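Fingers, round three

Quick one tonight, got to be up at 6 and the kettle's already gone off twice. But I said I'd write up the finger swap before I forgot which set was which, and I'm already forgetting.

So. Three sets of fingertips for the little two-finger gripper. Same arm, same wrist camera, same job every time. The job is cards - slide one out of a sleeve in a card holder, put it down flat, pick it up, slide it back in. Sounds like nothing. It is horrible.

Set one was the soft pads the gripper came with. Lovely for mugs, lovely for blocks, useless for cards. Too fat. They push the sleeve shut before they get anywhere near the edge of the card, and then you've got a gripper squashing a bit of plastic and looking pleased with itself. Gave up on those after one evening.

Set two was Heledd's. Heledd Pugh printed me some long thin ones, almost like tweezers, and they do get in. Problem is they bend. You close on a card, the tips splay, the card twists round like a door and jams in the pocket. She did warn me. She also said try them shorter and I haven't, sorry Heledd, it's on the list.

Set three is what's on there now. Hard wedges, black, from a small outfit called Skila who do spare tips for most of the cheap grippers. 36 quid for the pair, which stung. Tapered, so there's a thin bit at the end where you need it and some meat behind it. They don't bend. First evening I had them on I got more clean pulls than in the whole week before, and I went to bed feeling smug.

Then I tried the black cards.
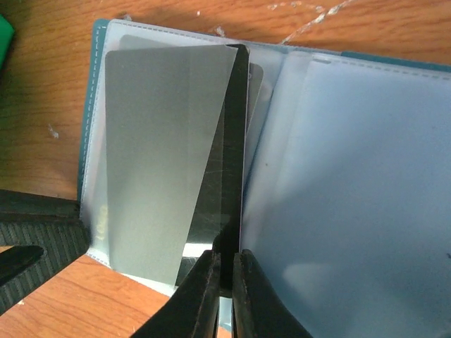 The grey ones are easy. Matt surface, a bit of grip to them, and against the frosted plastic I can find the edge on the wrist view without squinting. The black one is glossy and scratched to bits and it throws reflections all over the place, so half the time what I think is the edge is a streak of light. Black fingers don't help either. Black tips, black card, at the end of the move I'm basicaly guessing.

Things I tried, in no real order:

Lamp off, ceiling light only. Better for glare, worse for everything else. The picture goes mushy.

Lamp round the other side. Good for one pocket, bad for the next one along.

Fixed exposure on the camera instead of auto. This was the big one and I should have done it months ago. On auto it hunts every time the fingers fill the bottom of the view, so the card goes dark just when you want to see it. Fixed, it stays put. I'm feeding that in through Rolau, my own little controller script, and it took one line. One line!

White paint on the very ends of the tips. Hicham's idea (Hicham Mansour, he's on the Okisden forum most nights, go and say hello). Not done it yet. Bit worried it'll rub off on the sleeves.

Grip force next. My numbers go from nothing up to 3,000 and they don't mean anything real, it's just whatever the motor driver wants. With the soft pads I was up at 2,000 to hold a card at all. With the wedges 300 is plenty for the grey ones. The glossy one slips at 300 so I've been nudging it up, but go too far and it pings out sideways and you're on your hands and knees under the desk. Ask me how I know.

The other thing is angle. If the wedges come in square to the pocket they catch the lip of the sleeve. Tip the wrist over a touch and they slide down beside the card and you can pinch it low. Took me ages to see that, becuase on the wrist view it looks the same either way. Catríona spotted it from across the room with a biscuit in her hand.

Verdict so far - wedges stay on. Heledd's tweezers second, and might well win if I shorten them. Soft pads back in the drawer until I'm doing mugs again.

Still to do: shorter tweezers, white tips, and a proper go at putting cards back IN, which I've skated over here as it's going badly. Pulling out is maybe a third of the problem. The pocket closes up behind the card and the sleeve wants to come with you on the way back. Essam reckons a puff of air would do it. I am not adding an air line to this desk.

If anyone's got the Skila wedges in a lighter colour, or has dyed or sleeved theirs with something that lasts, leave a comment. Same if you know a decent cheap diffuser for a desk lamp, I've been using baking paper and it's starting to go brown.

Right, bed.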